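The slow bath, and why I'm a convert

Print | E-mail 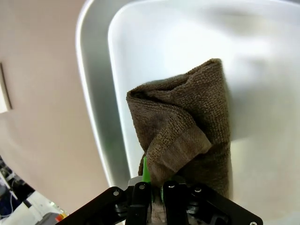

A brown towel in a white basin.

I used to be a three-minute shower person. Then my boiler packed up in January and I started going to the old public baths in Tilstead (16 steps down, mind the last one!) and now I can't stop. Ferenc Boros, who taught me to float, swims there daily and still grumbles about the tea. I go on Wednesdays, stay far too long, and walk home pink as a prawn.

Print this article | E-mail to a friend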